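Home | Werkstattbuch | Einträge | Greifen | Archiv
Drucken | Per E-Mail senden

2025-05-23, Eintrag Zelle 2

Probe mit dem Greifpaket von Skenomwood, Leihgerät, Testphase läuft seit März.

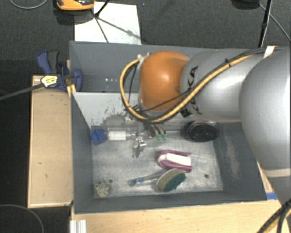
Zuerst die Kosten: Das Angebot von Virnden liegt bei 2,634 Euro für Lizenz und Wartung, die Finger sind darin nicht enthalten. Ich habe nach einem Preis ohne Wartung gefragt, Antwort steht noch aus.

Gemacht wurden 160 Griffe in die graue Kiste, vier Durchgänge, dazwischen habe ich die Sachen neu gemischt. Bürsten und Schwamm mit Griff bleiben drin, die will Uvoswood unbedingt sehen. Das Glänzende, Zerknitterte macht mir mehr Sorge, weil die Software Araya bei Reflexen manchmal keine Tiefe liefert.

Die Anleitung ist an zwei Stellen falsch übersetzt (Schließkraft und Wartezeit sind vertauscht). Bitte nur die englische Fassung benutzen.

Offen: Kabelführung am Handgelenk prüfen, Klemme an der Kiste nachziehen, Protokoll an Virnden schicken.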